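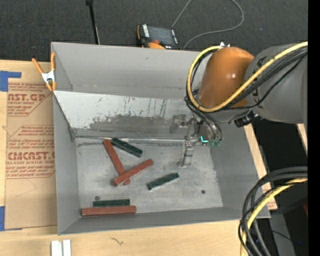
Bin Picking Cells: Rules and Good Practice
Frequently Asked Questions

These are the questions we get most from shops that have bought a picking cell, or are about to. We write the Joltthorpe site rules for small cells, so we have opinions. Where a question can only be settled by your own risk assessment, we say so.

The arm is sold as collaborative. Do we still need a risk assessment?

Yes. The word on the brochure describes the arm. It says nothing about the gripper you bolted on, the parts you hand it, or the bin wall it can pin a wrist against. We have read risk assessments that were the vendor's sample with the customer's name typed in at the top. If yours doesn't mention your bin, your gripper and your parts, you don't have one.

Our integrator says the cell is "compliant." Compliant with what?

Ask them that, in writing. A useful answer gives a standard, an edition, and the clauses that were checked, and says who checked them. Ileron's quote template used to say "meets all applicable safety standards," and when we asked for the list it took them until January to send one. The list had two entries. One of them covered the power supply.

Can we clamp the bin to the table, or does it need a proper fixture?

Clamps are fine for trials. One clamp on one corner will keep a bin from wandering off, but it won't keep the bin from turning when the gripper pushes along a wall. Use at least 2, on opposite sides, and check that the handles stay out of the arm's path through the whole program, including the moves you only see after a fault. For daily production, build a fixture. A clamp somebody can take off to use on another job will get taken off.

Where should the teach pendant live?

Somewhere you can reach without leaning over the work area. This sounds too obvious to write down, and it's still the finding we write most often. If the only stop button is on the far side of the bin, count it as no stop button and fit another one.

How should cables and hoses be run along the arm?

With enough slack for the worst pose and no more. Vendors like to show the arm in its neatest position. Jog each joint to the limits your program allows and watch the loops. Look for:
- a loop that can hook the rim of the bin
- a hose that kinks when the wrist turns
- a connector that sticks out on the side nearest the bin wall
- cables crossing the spot where a person stands to load parts

Mark the cable ties with paint. If a mark has moved at the next check, something is pulling.

What pick rate should we believe?

Your own, with your parts, piled the way they really arrive. A quoted rate nearly always comes from parts lying apart from each other. Parts that cross, or lie flat against a wall, are the hard ones, and they're the ones left over when the easy picks are gone. Hadgu sent us a test report with 3,912 picks and a very nice success figure. We asked how many picks started from a crossed pile or a corner, and the report didn't separate them. So we don't know what the figure means, and we doubt they do either.

What should a fair test include?
- Parts crossed over each other
- Parts against each wall and in the corners
- Parts side by side with little room between them
- Every color and finish you run
- A bin with the wear it will have after a year of use. A new floor and a scraped one can look very different to a vision system.
- Your normal room lights, then the same test with them off

Write down what counts as a miss before you start. A part that is lifted and dropped is a miss. A retry is a miss followed by a pick.

There's a status light on our gripper. Can operators go by it?

Only if the manual says what each color means and the operators have been shown. Treat no indicator light as permission to reach in. If people need to reach in, they need a safe stop that holds the arm still, and it has to be tested.

How often should we inspect?

Look over the clamps, cables and gripper fingers at the start of each shift. Test the stops on the schedule in your assessment. The Timetis logging package will happily show 365 green check marks for the year, and we have seen it do that at a plant that closed for the holidays. Make people enter a reading or a note. A tick box proves that someone can tick a box.

Does following all this make our cell safe?

No. It gets you to where a competent person can assess the cell without wasting the morning on loose cables. Any document that promises more than that, including one of ours, should be sent back with questions.

Can we copy these answers into our own procedures?

You may. Please change them to fit your cell first, and take our name off when you do.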